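Sisero Tabletop Arm: Set-up Guide for Hosts
Section 3: Running the block-pushing demonstration at an open day

This section is for anyone hosting visitors with the Sisero arm, whether that's a school group on a Monday morning or a hall full of families at something like the Wullcombe open day. You should already have bolted the arm down and done the homing routine in Section 2. If you haven't, please go back and do that first, as the steps below assume the arm knows where it is!

Before the doors open

1. Lay the board on the table and press down on each corner in turn. It shouldn't rock. If it does, adjust the small feet until it sits flat.
2. Set the speed dial to 2. The higher settings are fine for your own testing, but visitors follow the motion much better when it's slow, and the little ones lean in less.
3. Tighten the collar that holds the pushing rod. Snug is plenty.
4. Load the Kettunen shapes program and wait for the green light on the control box.
5. Put the blocks out on the board, well spread, and press Start.

CAUTION: Keep everyone's hands off the table while the green light is flashing, and that includes yours. Use the Hold button if you need to rescue a fallen block.

Once it's running you can more or less leave it alone and chat. The rod slides the blocks along the board and doesn't pick anything up, so let people know that early on, or they'll stand there waiting for a lift that never comes.
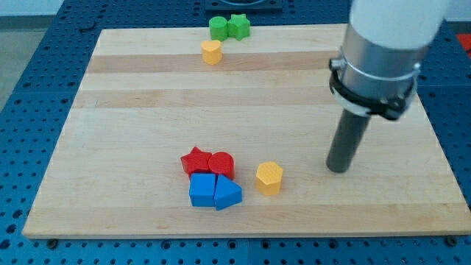
Most visitors want to have a go at giving the instructions, and we'd encourage it. Short requests by colour and shape work best, such as "push the red star over to the blue block". Let each person have up to 3 requests and then move the queue along (you'll find they happily line up again).

NOTE: If two blocks get wedged against each other, the arm will try a few different angles before it gives up. Give it a moment. People enjoy watching this bit, and there's usually some cheering.

Between groups

6. Press Hold and wait for the arm to stop.
7. Spread the blocks out again by hand.
8. Wipe the board with a dry cloth. Sticky fingerprints make the blocks drag.
9. Check the collar again, then release Hold.

If the display shows code 86, the rod has pressed too hard on the board. Hold, raise the arm with the up key and repeat the homing routine. Spare rods and blocks can be ordered through Grusgate.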